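Hilo largo, aviso. Llevo todo agosto dándole vueltas a una pregunta que me hizo mi madre por teléfono: «¿y esos robots tuyos ya friegan o no friegan?». Voy a intentar contestarle por partes.

1/
Para quien no me conozca: no fabrico robots ni los vendo. Llevo un obrador pequeño con dos hornos y un mostrador, y desde hace un tiempo leo todo lo que cae en mis manos sobre brazos robóticos para cocinas y tiendas. Empecé por puro cansancio (los sábados acabo muerta) y ahora ya es un vicio.

2/
Respuesta corta para mi madre: fregar, regular. Doblar toallas, sí, despacito. Hacer una cama, lo he visto una vez y me dio ternura. Vaciar un lavavajillas, depende muchísimo de quién lo haya llenado. En mi casa lo llena mi hijo, así que no.

3/
La respuesta larga es que casi todo lo que nos parece tonto en una casa o en una tienda es dificilísimo. Coger un calcetín. Cerrar una bolsa de pan con el alambrito. Separar dos servilletas de papel que van pegadas. Yo eso lo hago mientras hablo con una clienta y miro de reojo el horno.

4/
El miércoles estuve en el taller de Brolitz, que me invitó Roxana Moldovan (gracias otra vez, Roxana, y perdona las cuarenta preguntas). Fui con Jaqueline Montes, que lleva la tienda de al lado y es bastante más escéptica que yo. Entró diciendo «esto es un microondas con brazo».

5/
Lo primero que nos enseñaron fue la demo de paños. El robot dobla un trapo de cocina en 47 segundos. Jaqueline lo dobló en tres, sin mirar, y lo dejó encima de la mesa con una cara que no voy a olvidar. Roxana se rio. Luego nos dijo que hace un año tardaba el doble y que la mitad de las veces acababa con un churro de tela.

6/
También hubo demo de vasos. De plástico, muy bien. De cristal, no los sacaron. Pregunté y me dijeron que de cristal «otro día» —entendido—.

7/
A mí lo que de verdad me interesaba era la bollería, claro. Porque mi problema son las manos de más que me hacen falta entre las siete y las diez de la mañana: pasar piezas de la bandeja al plato, del plato a la caja, de la caja al mostrador. Es un trabajo que no tiene ninguna ciencia y que me come la mañana entera.

8/
Y una pieza glaseada es un bicho raro para agarrar. Si aprietas poco se te va. Si aprietas mucho le dejas dos huellas en el chocolate y ya no la vendes a precio normal. Yo las cojo por la base, con dos dedos, y aun así me cargo alguna. Pues el rosquillo de chocolate con bolitas de colores lo tienen ahí entre dos dedos negros, medio ladeado, y el blanco de fideos esperando en la mesa.

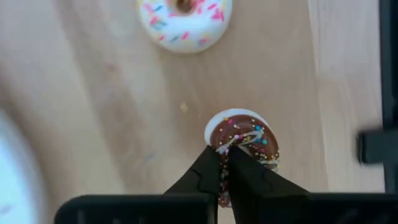
9/
Cosas que le pregunté a Roxana sobre el agarre, por si a alguien del gremio le sirven:

—¿Sabe cuánta fuerza hace? Sí, la mide, y se puede poner un tope.
—¿Distingue una pieza blanda de una dura antes de tocarla? Por la cámara, a veces. Lo seguro lo sabe al cerrar.
—¿Y si el glaseado está todavía fresco? Se quedó pensando. Me gustó que se quedara pensando.
—¿Se limpian los dedos entre pieza y pieza? Los limpia una persona. Ahí tenéis el puesto de trabajo del futuro.

10/
Me contó que este año llevan 2.356 intentos apuntados con bollería de todo tipo, y que los redondos con agujero son de los fáciles porque hay por dónde agarrar. El infierno, según ella, son las napolitanas: se deshojan. Yo le dije que bienvenida al club.

11/
Jaqueline hizo la pregunta buena: «¿Y cuando sale mal, qué hace?». Porque una persona, si se le cae un bollo, lo recoge, lo tira, pasa el trapo y sigue. El brazo se para y pide ayuda. Eso en un taller con cuatro ingenieros mirando es perfecto. En mi tienda, con la cola hasta la puerta, pues ya me diréis.

12/
De vuelta en el coche tuvimos la discusión de siempre. Ella: que antes de comprar un cacharro de esos contrata a una chica dos mañanas. Yo: que llevo desde la primavera buscando a una chica dos mañanas y no aparece. Las dos teníamos razón y no nos pusimos de acuerdo ni en dónde parar a tomar café.

13/
He pedido información también a Skirnmont y a Foulkes, porque me gusta comparar. Skirnmont solo alquila, con un mínimo de 20 horas a la semana, que para un obrador como el mío es una barbaridad. Foulkes me mandó un folleto precioso donde un brazo sirve ensalada. No abro ni un sábado de ensaladas, pero muy bonito el folleto.

14/
Mi lista provisional de lo que YO le daría hoy a una máquina, con lo que he visto y nada más:

—Pasar piezas sueltas y firmes de un sitio a otro, sin prisa.
—Poner tapas a cajas que ya están montadas.
—Doblar paños por la noche, cuando me da igual que tarde.
—Vigilar que una bandeja no se quede vacía y avisarme.

15/
Y lo que no le daría ni loca, de momento:

—Montar las cajas (las mías vienen planas y tienen una pestaña criminal).
—Cualquier cosa con nata.
—El cuchillo del pan.
—Cobrarle a don Emilio, que paga con monedas y te las va explicando una a una.

16/
Varios me decís por privado que esto en casa lo veremos antes que en las tiendas. Yo creo que al revés. En la tienda la mesa está siempre en el mismo sitio y las piezas miden más o menos lo mismo. En mi casa hay un patinete en el pasillo y un gato que se mete en los cajones. A ver qué brazo aguanta eso.

17/
Otro me pregunta si no me da pena, por el oficio. Mirad, amasar y decorar no se lo pienso dar a nadie, eso es lo mío y me encanta. Los fideítos de colores los pongo yo hasta que me jubile! Pero cargar bandejas con la espalda como la tengo… pena ninguna.

18/
Un detalle que me quedó dando vueltas: la mesa de pruebas es una mesa de madera corriente. Yo me esperaba acero y luces azules, y me encontré algo parecido a la mesa de mi tía. Roxana dice que lo hacen a propósito, para que el robot aprenda en sitios normales. Me pareció de lo más sensato que oí en toda la tarde.

19/
Zultley (creo que hacen los dedos, o las puntas de los dedos, no me quedó claro) va a sacar unas fundas blanditas aptas para alimentos. Cuando las tengan en Brolitz vuelvo con una bandeja de las mías, recién glaseadas, y os cuento cuántas huellas quedan. Jaqueline ya se ha apuntado. Dice que va por los bollos.

20/
Mamá, si estás leyendo esto: fregar todavía no. Sigue comprando guantes. Te llamo el domingo.

Edito porque me lo habéis pedido tres: no, no sé precios. Me dieron una horquilla tan ancha que no sirve de nada ponerla aquí. Si alguien tiene un brazo de estos trabajando en una panadería de verdad, aunque sea una hora al día, que me escriba, que voy a verlo en persona y llevo el desayuno.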